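Print this page | E-mail this page
Shared 6 times | 2 comments

What the two-arm cell costs, and how to plan for one
Speaker notes, as used on the day. Tidied a little, but not much.

Slide 1. Hello

Say who I am and where the coffee is. Then straight in. I've got far more to say than time to say it, and I'd like people to go home with a budget sheet they can fill in on Monday.

The talk is for small firms and workshops that handle cloth: laundries, printers, menders, people who pack shirts for clubs. You've seen a film of two arms folding a T-shirt and you want to know what it would take to have that at your place. I love this subject, so please wave at me if I go too fast.

Slide 2. Start from the job

Before anyone opens a price list, write down the job on one side of paper. What goes in, what comes out, who puts it there, who takes it away, and what happens to the odd ones. With cloth there are always odd ones! A shirt that's inside out, a shirt with a hood, a shirt that somebody has already half folded because they were trying to be kind.

At Trindum we wrote ours three times. The first go said "fold shirts". The second said "fold adult T-shirts, one at a time, laid flat by a person". The third added the sizes, the fabrics and the stack height, and that was the one we could price. If your sheet still says "fold shirts", you'll be quoted for somebody else's dream.

(Pause. Ask who has a job in mind. Take one from the room and do it on the flip chart.)

Slide 3. The big number and the small numbers

The arms are the big number on the quote and they're the easy one. You ask, you get a price, you haggle a bit. It's the small numbers that caught us out. Grippers and spare fingers. Cable, and then more cable, and the ties and sleeves to keep it off the work. Tape for the table. Paper or mat for the top, which you'll change more often than you think. Brackets. Bolts of the wrong length, followed by bolts of the right length.

Our list of bits under the price of a decent lunch ran to 929 lines by the end of December. I have it on the laptop if anyone wants to cry with me in the break.
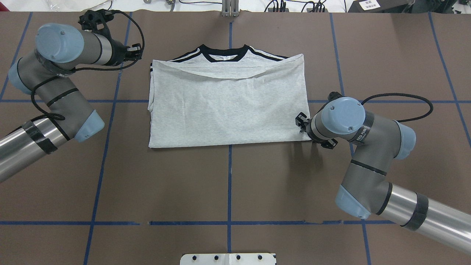

So my advice on the small stuff is to give it a line of its own in the budget, with a name on it, and let that person spend it without a form. We called ours the drawer money. Every time we had to stop and ask for a signature to buy a pack of connectors, the whole cell sat waiting.

Don't hide it under "other" either. Your finance people will see a fat "other" and cut it, and quite right too.

Slide 4. One arm or two?

Everyone asks. Try it with your own hands at home tonight: fold a T-shirt with one hand behind your back. You can do it, with a lot of dragging and patting and a bit of chin. Then do it with both and feel how much of the work is one hand holding still while the other moves.

For us two arms was the right answer, but do go and price one arm with a clamp as well. It's a good exercise even if you throw it away. Some jobs are fine with one. Bagging, for instance, or moving a finished stack from table to trolley. Jenő Nyitrai priced both for us, side by side on one sheet, and the one-arm sheet was so tempting that we nearly went with it.

What two arms add, besides the second arm:
- a second controller, and the room for it
- a second pendant, and somewhere to put it down
- time to teach them to keep out of each other's way (this is the dear one)
- a bigger table than you first drew

Slide 5. The table

I could do a whole hour on tables. Please don't buy the table first. We did, from Pintér, a lovely solid thing, and it was too short by the width of a shirt. It's now a very good bench for sorting.

Tape your table out on the floor in the real room before you order. Full size. Put a shirt down at each end. Walk round it with a box in your arms. Then add a side table for the pendants, the keyboard, the mouse and whatever people put down and forget, and tape that out as well. The side table fills up. Plan for that, give it a proper width, and put shelving near by for power adapters and spare leads so they don't creep on to the work.

Mark a grid on the top once it's in. It costs next to nothing, and "one square over" is so much quicker to say than anything with a ruler in it.
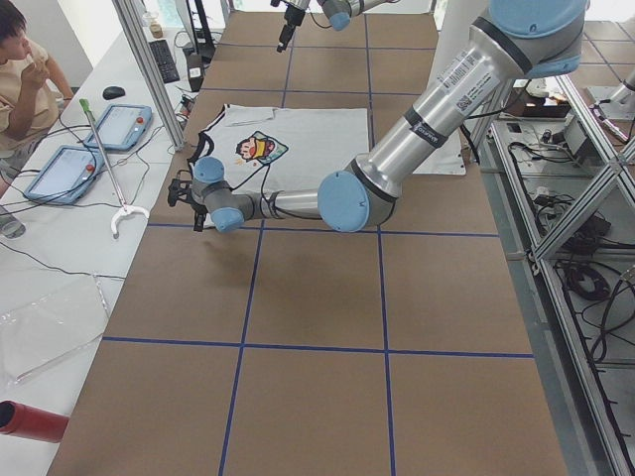 Anikó Sipos thinks I'm too soft on this part, and asked me to read her note out, so I will: "You keep saying the table is cheap. The table is cheap and the floor under it isn't. Work out what you pay each year for the space and put it on the sheet next to the arms. When I did that for our place the space came second on the list, and it had never been on the list at all."

She's right and I've changed the budget sheet. There's now a row for floor space, and it's yearly. Measure the full area you'll keep for the cell, with the side table, the shelving and the room to walk round. Thank you, Anikó.

Slide 6. People's time

My favourite slide, and the one that gets the worst looks.

Put hours in the budget. Real ones. Our sheet had 1,028 hours of staff time in the first year, from the first tape on the floor to the cell doing the job on the one side of paper. That covers setting up, teaching, laying out shirts again and again and again, and waiting for parts. It doesn't cover the meetings, and I'm sorry to say I never kept count of those.

Laying out is the bit people forget. Someone has to put the shirt down for every single try. Then it gets picked up, shaken out and put down again a little differently, because you want the cell to cope with a little differently. It's light work but it's somebody's whole afternoon. Share it out, and pay for it as work.

And buy your own shirts! Plain ones, ones with big prints, dark trim, light trim, thick, thin. A print can stiffen the cloth and change how it folds. We bought a bale from a market stall and it was the best money in the whole project.

(If we're running late, skip the next bit and go to slide 8.)

Slide 7. Buy, lease or borrow

We got quotes from Ollulano for a straight sale and a two-year lease. I won't put the prices up, they'll be stale by the time you ask. The things to look for in a lease:

Who pays to move it. Who pays for gripper wear. Whether you can swap down from two arms to one halfway through. Whether the software keeps working on the day the lease ends, or stops at midnight. Ask that last one out loud and listen for the silence.

Borrowing is better than either for the first month, if you can find somebody with a cell and a quiet spell. Take your own shirts along. You'll learn more about your one side of paper in two days than in all your reading. I had a marvellous time doing this and came home with a page of notes, most of them about sleeves.

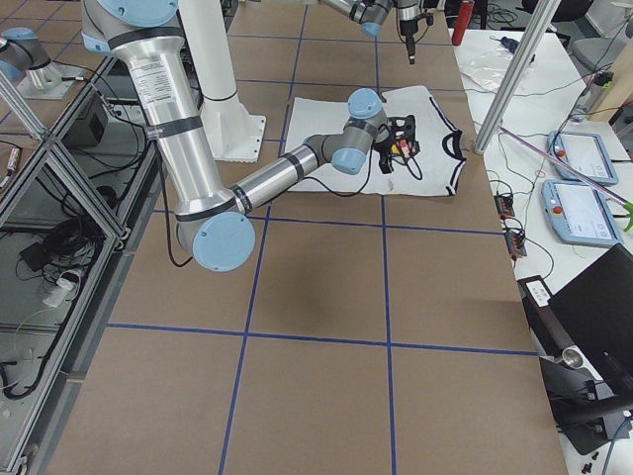

Page last changed: 1st April

Slide 8. A plan for the year

I've drawn it as four boxes, and you're welcome to copy them.

Box one is the sheet of paper, the floor tape and a visit to a working cell. Spend hardly anything. If the project dies in this box, hurray, it died cheaply.

Box two is one table, the arms on trial or on lease, and the drawer money. Keep one kind of shirt and one size. Get the safety check booked at the start of this box and not at the end, as the people who do them are busy. Ours took 6 weeks to come.

Box three is more sizes and more fabrics, and it's where most of the hours go. Expect a dull patch in the middle. Ours was very dull. We called the whole project Morkomness during that stretch and the name has rather stuck.

Box four is the real job with real stacks, a few hours a day to begin with. Keep folding by hand next to it for as long as you need to.

Between the boxes, stop and look at the sheet again. You're allowed to stop for good. Put that in writing when you ask for the money, with what you'd sell and what you'd keep.

Slide 9. Things I'd buy again, quickly

The spare set of gripper fingers. The long leads. The big roll of blue tape. The second stool. The padded box for the pendants, as a dropped pendant is a very sad sound and a very sad invoice.

Things I wouldn't: the clever bin, the first table, and the extra screen that we all stood in front of.

Slide 10. Questions

Leave ten minutes. Have the budget sheet up while people talk. If it goes quiet, ask the person from slide 2 how their job looks now.

Paper copies of the sheet are by the door. The row for floor space is written in by hand on the older ones.

Print this page | E-mail this page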